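Leave the kitchen table messy

There is an argument going on among people who gather examples for learning systems, and I have been on the losing side of it at two firms. The argument is over how tidy the work should be. Most project plans I have seen ask for a clear surface, one kind of object, even light and the same starting position every time. I think this is a mistake, and an expensive one.

The case for tidiness is easy to make. Clean examples are quick to check. If a grip goes wrong, the reviewer can see why. When I worked on the Clestitz project we had 14 objects, all bought from the same supplier, and a grey board to put them on. We threw away very little. The people paying for it liked the low reject rate, and it went on the front of every report.

Then the system was tried in an ordinary flat in Catcombe and could not pick up a lemon from a patterned plate. It had never been shown a pattern. In the January review we went through 159 failed attempts, and the largest group had nothing to do with the grip. The system had chosen the wrong place to reach for.

A home is full of things that look like other things. People buy tablecloths with fruit on them and then put fruit on top. They fold a towel and use it as a tray. They leave the shopping in its bags at the back of the table. A system that is going to work in such a place has to see all of this, many times, with a person's hand doing the job properly.

Mandarins, a purple towel and hand-held grippers:

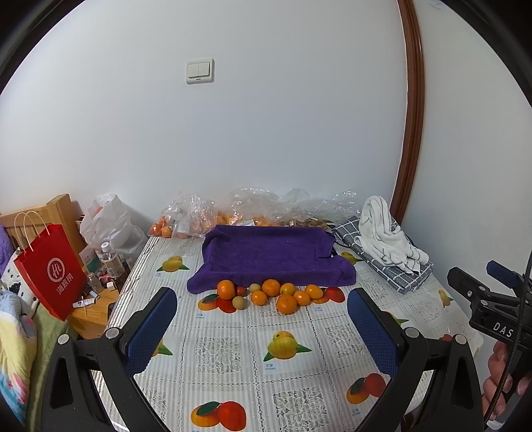
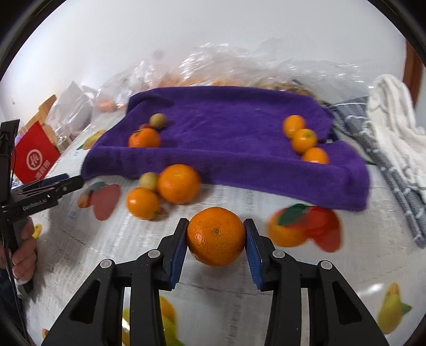
I would take an hour of that sort of work over a full day on the grey board. Mandarins are a good choice for it. No two are the same size, they roll, and the skin gives a little under pressure. A person picking one up makes small corrections without thinking, and those corrections are the part worth recording. Put the same person in front of identical plastic balls and most of the corrections disappear.

The usual objection is cost. Messy examples take longer to label and the reviewers disagree more often. I accept that. At Sullinetti we found that a reviewer got through 17 clips of household work in the time the plan allowed for double that number. My answer is that the plan was wrong. It had been written by someone who had only timed the board.

A better objection is that mess can be faked. I have watched teams scatter things over a table in a way no household would, and then scatter them the same way the next morning. That teaches very little. If you want variety, go to where people live, use what is in the cupboards and change the house often. Four homes with different cloths, different light and different habits will do more than one home visited again and again.

The Kárason method, which some readers will know, asks for a tidy set first and a messy set later, once the basic grip has been learned. I can see the sense in it. In practice the money tends to run out before the second stage begins, and the tidy set ends up being the only set. If the two cannot be paid for together, I would start with the messy one.

Reject rates would go up. They should be reported as they are, with a note of which rooms the clips came from, and buyers should learn to ask for that note before they ask for the rate.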